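Holovko Electronics Board > Power and Batteries
Coin cell dies early in my sensor node, please advise

nabil_s
I have a small temperature node in the bedroom, running from one CR2032. It wakes up, measures, sends one radio packet and sleeps again.
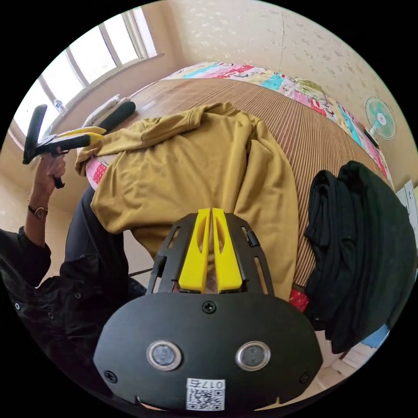
Deok-su Seol
What is your sleep current, and did you measure it or take it from the datasheet? Without this number we can only guess.

nabil_s
I measured 2 µA with the meter in series, so the sleep is fine I think. By my calculation the cell should live for years. The first one stopped in May after a few weeks, and the second is now going the same way.

zula
Then it is the pulse and not the average. A coin cell has an internal resistance of maybe 10 ohms when new, and it climbs a lot when the cell gets used. Your radio takes how much in transmit? If it is 30 mA you lose 0.3 V at once on a fresh cell, and much more on an old one. The chip sees a brownout and resets, then it tries to join the network again, and this costs you even more.

Put a capacitor of 100 µF across the cell. Finished.

grurbridge
Please be careful with this advice. I did the same with a cheap electrolytic and its leakage was bigger than the sleep current of my whole board. The battery life became worse.

zula
Use ceramic then. I never said electrolytic.

grurbridge
You also never said ceramic :) And a ceramic in a small package loses much of its value under DC voltage. You must look at the curve from the manufacturer. I would take several in parallel, X7R if there is room for them.

Deok-su Seol
Both of you go too fast. He has to look at the supply on a scope first, during one transmission. Set a single trigger on the falling edge, a little under 2.8 V. If there is no dip, the capacitor changes nothing and we search in another place.

nabil_s
Thank you all. I borrowed a scope from work. On the second cell the voltage falls from 2.9 to 2.1 V during transmit and comes back slowly. My brownout level is set to 2.2 V.

zula
So, the pulse.

Deok-su Seol
Yes, I agree now. I would still lower the brownout level if your chip permits it, and reduce the transmit power. For one bedroom you don't need the maximum.

naken
Why does everybody stay with coin cells? Two AAA cells cost less and this problem disappears. I changed all my nodes and I don't think about it anymore.

grurbridge
Size. Not every case has place for AAA.

naken
A bedroom has place for AAA.

nabil_s
The case is already printed, so I want to try the capacitors first — if it fails I will go to AAA. One more question: does the capacitor go near the radio chip or near the battery holder?

Deok-su Seol
Near the chip, short traces. And keep your small 100 nF where it is, don't replace it.

nabil_s
Understood. I ordered the ceramics, they should come next week.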